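Minimum number of demonstrations before training a bimanual policy
Community Help > Data collection > Teleoperation

Posted by Skenow
Our laboratory is preparing a demonstration set for a two-armed platform working at floor level on office carpet. We have recorded 341 episodes of a single reaching and grasping task, of which 30 were set aside for validation. The project plan calls for 600. Is it advisable to begin training now, or should collection be completed first? Guidance on the labelling of failed attempts would also be appreciated.

Pedley
200 is plenty. Train now.

Wesstead Data Office
It is recommended that an interim model be trained on the existing episodes while collection continues. The results will indicate which starting positions are under-represented, and the remaining sessions may then be directed accordingly. The validation episodes should not be returned to the training set at any stage.

Failed attempts should be retained and given a separate outcome label – they should not be deleted by the operator at the time of recording.

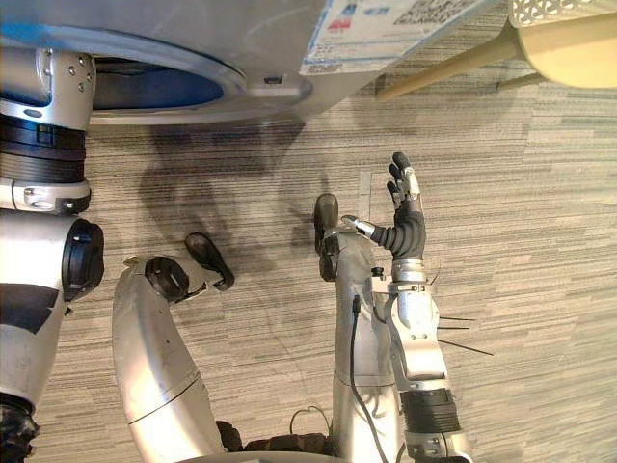 Where the two arms carry different end effectors, the configuration of each must be entered in the episode header. Our centre omitted this field in October and was obliged to re-label an entire batch. Lighting should also be varied between sessions, as shadows from the arms can fall across the working area.

Janjua
I concur with the above regarding failures. Please also record the operator's initials for each session.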